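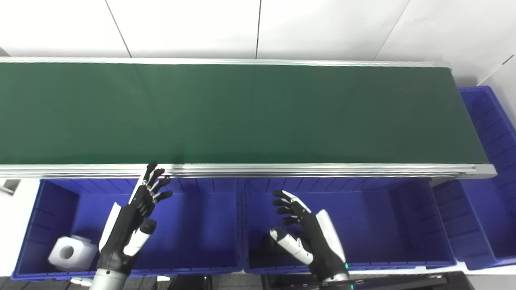
Green belt, aluminum rails, two blue bins in front

Anyone running a Drokico belt for more than a year?
Small Parts & Packing forum > Equipment

wultpack
We're a small mail order shop just outside Wultstead and the boss wants to replace our packing belt. The Drokico rep says their belt material never needs re-tensioning. Never is a big word. Has anyone here had one long enough to say? Ours would run one shift, mostly boxed bulbs and seed packets.

gravelbin
Never means until the warranty is up. We bought one from Lernley three years back with the same promise and I was under it with a wrench by October. Belts stretch. Show me one that doesn't and I'll ask what it's made of.

toomanypallets
Disagree with gravelbin. Ours has 2000 hours on it and I haven't touched the tension. Tracks fine. Light loads though, nothing over a couple pounds.

gravelbin
Who is counting those hours? If it's the meter on the control box, ours kept counting with the motor off. I wouldn't hang a purchase on that number.

toomanypallets
Shift log, not the meter. I'm not selling you anything.

wultpack
Light loads would be us too. Did either of you pay for the service plan? Bukhari does the service out here and they quoted $261 a visit. The quote says "full inspection" and doesn't list one thing they inspect.

lowdock
Used Bukhari at my last job. The guy was on site about 20 minutes, wiped the rails down and left a sticker. Maybe there's a good tech in that outfit, I never met him. Get the checklist in writing or skip it.

toomanypallets
I'd still pay for the first visit. If the end rollers are out of square you want it found while somebody else is on the hook.

gravelbin
You can check square with a tape measure. Measure both diagonals, compare. Costs nothing.

wultpack
Rep is back Friday. I'm going to ask for "never" in the contract and see what his face does.

lowdock
He'll say it's covered under normal use. Ask him to define normal use. And get the price of a replacement belt before you sign, they wouldn't give me one over the phone.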